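The Makatley Baseball Association is looking for a Player Relations and Contracts Coordinator for the coming season. The position is part time from November through February and full time from March through the end of the playoffs. It is based at our office on Corkell Street, two blocks from the ballpark.

The association runs an independent league of 10 clubs. Each club carries 23 players on its active list and up to 3 more on the reserve list. Players sign one-season contracts on a standard form. The league office approves every contract, release, and trade before it takes effect, and this job is where that paperwork lands.

## What the job involves

Most of the work is reading, checking, and filing. You will:

- Review player contracts sent in by the clubs and return any that are incomplete
- Keep the league transaction list current and send it to clubs and official scorers by 4 p.m. on game days
- Track each club's payroll against the salary limit
- Answer questions from players about pay dates, housing allowances, and meal money
- Schedule grievance hearings and take notes at them
- Help prepare the player handbook, which goes out before spring camp
- Attend the preseason meeting at every club

During the first three weeks of camp the volume is high. Clubs sign and release players daily, sometimes the same player twice. Expect to be at your desk until 7 or 8 in the evening on the last two days before final lists are due. From June on it settles down, apart from the trade deadline.

The coordinator does not negotiate for the clubs or for the players. Salary talks are between the player and the club. Your part starts when they have agreed on something and put it on the form. You will sometimes have to tell a general manager that a bonus clause isn't allowed under league rules, and you will sometimes have to tell a player that a verbal promise is not in his contract. Both conversations need to be handled politely and followed up in writing.

## What we are looking for

You need to have:

- Two years of office work in which you handled contracts, payroll, human resources files, or something close to it
- Good spreadsheet skills
- Clear written English
- A driver's license and a way to get to the clubs, the farthest of which is a four-hour drive from the office
- Availability on evenings and weekends during the season

Spanish is a strong plus. A good number of our players speak it as their first language, and the handbook is printed in both languages. Experience in baseball is useful but not required. The last two people in this position came from a trucking company and a school district payroll office.

A college degree is not required.
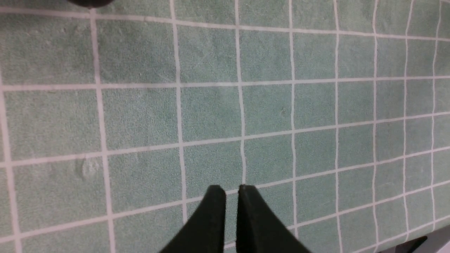
*White grid lines on green fabric.*

## Pay and benefits

Pay is hourly, with overtime at time and a half. The hourly rate is set by experience and will be given to every candidate before the first interview. If you would like to know the range before applying, write to us and we will send it.

Health coverage starts on the first day of full-time work in March and continues through the off-season as long as you stay on staff. Mileage is paid for all travel to clubs. Overnight stays are booked and paid for by the league office. You will also receive two tickets to any regular season game at any of our parks. Playoff tickets are handled separately and are not guaranteed.

Vacation time builds up during the year and can be used from October on. We don't approve vacation in May or during the last two weeks of the regular season.

## The office

There are five people on the year-round staff. You will report to the director of baseball operations and share a room with the umpire scheduler. The office uses Brorow for contract storage and transaction records. We don't expect you to know it. Training takes two days, and the outgoing coordinator will be available by phone through the end of camp.

The building has one flight of stairs at the front and a ramp with an elevator at the parking lot side. If you need an adjustment to do the job or to take part in an interview, tell us when you apply and we will arrange it.

## How to apply

Send the following in one file:

1. A resume of no more than two pages
2. A letter of one page that says which parts of this job you have done before and which would be new to you
3. The names and phone numbers of two people who have supervised your work

Put position number 1013 in the subject line. Applications without the number may be missed, as we are also hiring for stadium operations this fall.

You can apply through the jobs page on the association's website or by mail to the Makatley Baseball Association, Player Relations, Corkell Street. Please don't bring applications to the ballpark ticket window.

We will read applications as they come in and close the posting at the end of October. First interviews are by phone and take half an hour. Second interviews are held at the office and include a short exercise in which you check a sample contract against the league rules. You will have the rules in front of you. We pay travel costs for second interviews.

References are called only after the second interview, and we will let you know before we call. A background check is run on the final candidate by Krawczyk Screening, and the association pays for it.

Current employees of member clubs may apply. If you are under contract with a club as a player or coach, you would have to give up that contract before starting work with the league office. Relatives of club owners are not eligible for this position.

Everyone who applies will get an answer, by e-mail or by letter, before the end of November.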